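Ticket 1062 - Laundry room, Pendham site
Subject: Loading cell stops at upper door, staff finishing loads by hand
Opened: 2018-08-03
Reported by: Tegan Nepia, linen services
Assigned to: Tomás Henriques, Grenero support
Priority: 2

Problem as reported
The arm goes to the upper door of the two-door washer, holds there and times out with code 204. It does this on some loads and not others. The lower door gives no trouble. When it times out, whoever is on shift has to walk over from folding, clear the stop on the panel and do the door themselves. Before the cell came in we had two people on washing and two on folding. Now everyone is on folding, so each stop pulls somebody off the table and the Macedo order goes out late.

Staff would also like to know if they are allowed to open the door while the code is showing. The night shift was told yes and the day shift was told no.

First reply (Henriques)
Do not open the door with the code showing. Press Hold, wait for the steady light, then open. I will send one instruction for both shifts.

Code 204 means the hand did not feel contact where it expected the door rim. The upper door is larger than the lower one and the rim bulges out toward the hand, so a small error in the taught position matters more there. Please run the upper door step at slow speed, press Hold when the index finger gets to the right side of the rim, and attach a picture.

Reply (Nepia)
Done on the day shift. One yellow item was still in the upper drum. I left it in.

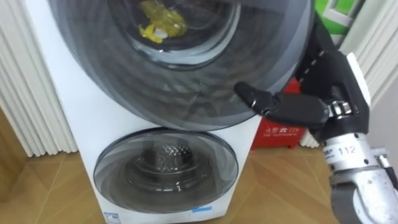 Steps taken

1. Checked the taught point for the upper door against the commissioning sheet. The sheet was made in March, before the washer was moved for the floor repair. The lower door had been taught again after the move and the upper one had not.

2. Taught the upper door again with Tegan at the panel. Saved as Cilard profile 48. The old profile is kept but locked.

3. Ran the upper door step empty, then with a normal load. No code either time.

4. Changed the alert so it sounds at the folding table as well as at the washer. Staff had been turning around to check on the arm every few minutes - that was in the shift notes but had not been raised with us.

Still open
Linen services wants one named person per shift for the cell, with the time counted in the rota. At present it falls to whoever is closest. This is for the site manager to decide, and I have forwarded it.

Status: monitoring. Tegan to reply here if 204 comes back, with the load number and which door.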